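Why Does a Yo-Yo Come Back?

A yo-yo is a toy made of 2 round halves joined by a short axle. The string is looped around the axle.

When you throw a yo-yo down, the string unwinds and makes it spin. At the bottom it keeps spinning – this is called sleeping. Give the string a small tug and it grips the axle. The spin winds the string back up, and the yo-yo climbs to your hand.

Heavy edges help a yo-yo spin longer. The Gadley is a wide one that weighs 71 grams.

Try it over something soft. Yo-yos can chip on hard floors.

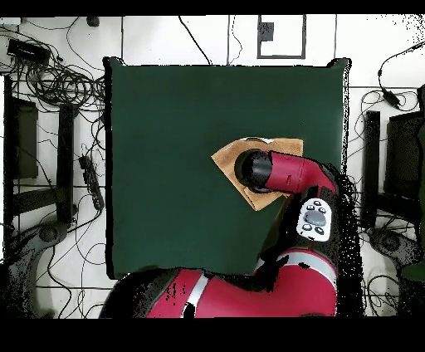
A green mat on a white tiled floor.

Word to know: axle – the rod that a wheel turns on.

By Mitra Rezaei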